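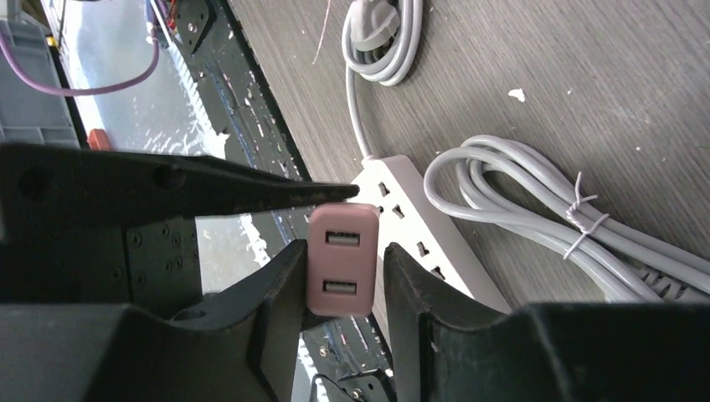 Guritz, June

4.2 Standby draw in rented rooms

Earlier surveys claim that idle chargers waste a large share of household power. We doubt it. Of 1407 plug readings, most fell below what our meter can resolve.

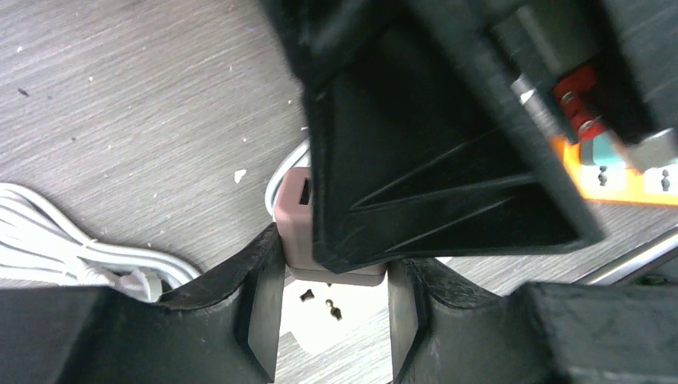

The 10 homes with high readings all had old televisions, and two had a second fridge. Chargers added almost nothing.

Figure 2. An adapter and power strips. 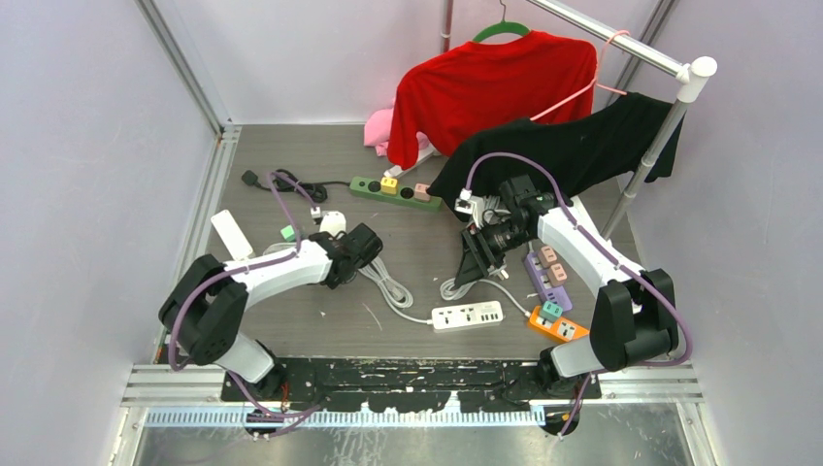 Prosura replied that our meter was too coarse to settle the matter, and asked for a winter repeat.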